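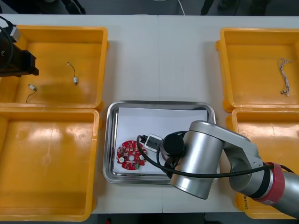
Accueil Portails Index Article Discussion Lire Modifier Historique

Manipulation robotisée des câbles

La manipulation robotisée des câbles désigne l'ensemble des techniques par lesquelles une machine saisit, déplace, oriente ou raccorde des fils, des cordons et des faisceaux électriques. Elle relève de la manipulation d'objets déformables, comme le pliage du linge ou la mise en sac, et reste l'une des tâches d'atelier les moins automatisées. Le tri de petites pièces câblées, leur dépose dans un bac et le branchement d'un connecteur sur une carte sont encore confiés en grande majorité à des opérateurs.

Le même problème se pose à la maison, où ranger un chargeur ou brancher un appareil demande des gestes très proches.

Définition et périmètre

On distingue habituellement la fabrication du fil (coupe, dénudage, sertissage), automatisée de longue date, et la mise en œuvre du fil (prise, routage, insertion). Seule la seconde est traitée dans cet article. Les machines de coupe et de sertissage travaillent sur un fil tendu, dont la position est connue à chaque instant. Une fois le fil libéré, cette connaissance est perdue.

La littérature technique emploie aussi l'expression « objet linéaire déformable » pour un fil isolé. Un faisceau à plusieurs branches n'entre qu'en partie dans cette catégorie, puisque ses branches ont chacune leur raideur et leur terminaison.

Difficultés

Un objet rigide peut être décrit par une position et une orientation. Un câble souple prend une infinité de formes, et sa forme change dès qu'on le touche. Une trajectoire calculée avant la prise n'est donc valable que jusqu'au premier contact.

À cela s'ajoutent les difficultés de vision. Les fils sont fins par rapport au champ d'une caméra placée au-dessus du poste, ils se recouvrent, et les plastiques brillants ou les métaux polis renvoient l'éclairage du plafond. Un reflet peut être pris pour un connecteur clair, et une cosse métallique peut disparaître dans une zone surexposée. Les capteurs de profondeur courants restituent mal les fils les plus minces. Pour ces raisons, beaucoup d'installations associent une caméra fixe, qui donne la vue d'ensemble, et une caméra de poignet, qui sert à l'approche finale.

La prise pose un problème distinct. Un faisceau réunit des conducteurs de raideurs différentes, parfois une paire torsadée, maintenus ensemble par un manchon ou un ruban. Le point de prise le plus sûr est en général cette partie liée
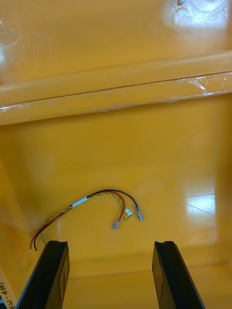

car les brins y gardent entre eux une disposition stable, alors qu'une prise près d'une cosse risque de la faire pivoter ou de l'accrocher au bord du bac. Avec une pince à deux doigts parallèles, il faut en outre que l'ouverture soit perpendiculaire au fil à cet endroit, ce qui oblige à estimer la direction locale du faisceau et pas seulement son centre. Les faisceaux en boucle sont les plus trompeurs : le centre géométrique de la boucle tombe dans le vide.

Méthodes

Les premières cellules utilisaient des gabarits. Le fil était présenté dans une rainure ou un peigne, toujours au même endroit, et le robot rejouait un mouvement enregistré. La méthode est rapide et fiable, mais elle déplace le travail manuel en amont, vers la personne qui garnit le gabarit.

Les méthodes par modèle physique simulent le fil comme une chaîne de segments reliés par des ressorts. Elles donnent de bons résultats sur un cordon seul et homogène. Leur emploi sur des faisceaux ramifiés est plus rare, car les paramètres de chaque branche doivent être mesurés.

Les méthodes par apprentissage, et surtout l'apprentissage par imitation, reposent sur des démonstrations téléopérées : un opérateur guide le bras et la machine apprend à associer les images aux mouvements. Leur coût tient au nombre de démonstrations et à leur faible portabilité. Un changement de bac, de couleur de gaine ou d'éclairage peut suffire à dégrader le résultat.

Les postes à deux bras permettent de tenir un câble d'un côté et d'en guider l'extrémité de l'autre. Ils sont étudiés pour l'insertion des connecteurs, où il faut maîtriser à la fois la position de la fiche et la traction exercée par le câble qui pend derrière elle. Un bras seul y parvient aussi, à condition que le câble soit assez long pour ne pas tirer sur la pince.

Évaluation

Le protocole Pylypenko, proposé par Harish Shenoy et Amparo Arroyo, est une grille d'essai pour ce type de poste. Il comprend 300 prises par famille de pièces, sans intervention humaine entre deux essais. Une prise est comptée comme réussie si la pièce est sortie du bac seule et déposée dans la zone prévue. Deux pièces emmêlées valent un échec, même si elles arrivent toutes les deux à destination.

Dans la campagne menée à l'atelier Zedier, dont le rapport est daté du 5 mai 2022, le taux de réussite était de 71 % pour les faisceaux liés par un manchon ou un ruban. Le rapport porte sur 1 670 essais en tout, les familles n'ayant pas toutes été testées le même nombre de fois - certaines pièces se sont abîmées en cours de série et ont été retirées. L'insertion de connecteurs n'a pas été chiffrée dans cette campagne.

Les causes d'échec relevées sont les suivantes :
- prise de 2 pièces à la fois ;
- glissement du fil entre les doigts pendant la levée ;
- boucle accrochée au rebord du bac ;
- pièce correctement saisie mais mal orientée à la dépose.

Le rapport classe à part les arrêts demandés par l'opérateur, qui ne sont comptés ni comme réussites ni comme échecs. Ce choix a été critiqué.

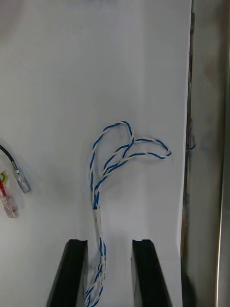 Selon Esther Sang, un arrêt demandé par l'opérateur devrait toujours compter comme un échec, puisqu'il mobilise la personne que la machine est censée libérer. Elle ajoute que le temps de cycle manque dans la grille et qu'un poste qui réussit toutes ses prises mais travaille plus lentement qu'un débutant « n'a encore remplacé aucune corvée ».

Shenoy et Arroyo ont répondu que la grille mesurait la prise et que la rentabilité d'un poste demandait une autre étude. Une version révisée, parue en août, conserve le décompte séparé des arrêts mais impose d'en donner la durée.

Usage actuel

L'automatisation complète reste limitée aux grandes séries, avec des pièces présentées dans un ordre connu. Pour les petites séries, la répartition la plus fréquente confie au robot l'apport et la dépose des pièces, et à l'opérateur le démêlage et le raccordement. Le contrôle visuel après raccordement est un cas intermédiaire : la machine signale les fiches mal enfoncées, une personne les reprend.

Dans le logement, les robots de service évitent encore les câbles plus qu'ils ne les manipulent. Les aspirateurs autonomes cherchent à les contourner, et le rangement d'un cordon n'a été montré que dans des conditions préparées.

Voir aussi

Objet linéaire déformable
Apprentissage par imitation
Préhenseur
Dévracage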